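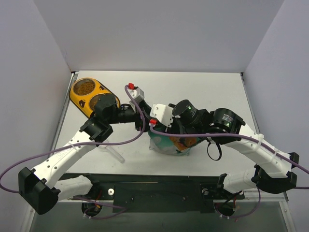 Yellow double feeder, far left of the table, with the teal bag in the middle.

11/10/19, feeding table, notes by Alina Avram

The subject today is the kibble and how we portion it. I write this mainly for Carrillo, who takes over the table next week, and also for myself, so I don't repeat the same mistakes.

The kibble is the small brown one, delivered from Billevdale. I opened a new bag. Label weight is 3,000 g and on our scale, with the bag, I read a little more, as expected. One level scoop should be 56 g. I made 9 scoops from the old bag last week and wrote the weights on the sheet by the door. The variation came mostly from how I leveled the scoop, so please use the straight edge and don't shake.

The feeder stands diagonal, because in this position both bowls are easy to reach from the front. I washed the feeder yesterday with warm water only. Strong soap leaves a smell, and Clandomley asked us to avoid it. The two animal figures on the yellow part can be damaged by the rough sponge, so use the soft one.

The top of the bag is still a problem for me. If it is rolled too tight, the opening falls closed again and the scoop doesn't go in well. If it is not rolled at all, the kibble dries out. I now make two wide folds and press them with the flat hand. It is better than the clip, which we lost anyway. 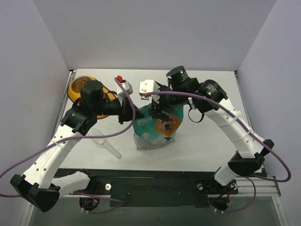
Bag in the center, clear plastic scoop to the left of it.

Place for the scoop: left of the bag. I tried the right side before and did not like it.

To do:
Ask Jastesau for a second scoop of the same size.
Weigh the rest of the old bag. My last value was 728 g, but I didn't subtract the bag.
Find out if the outer rim of the feeder can be taken off for washing. I did not want to pull on it.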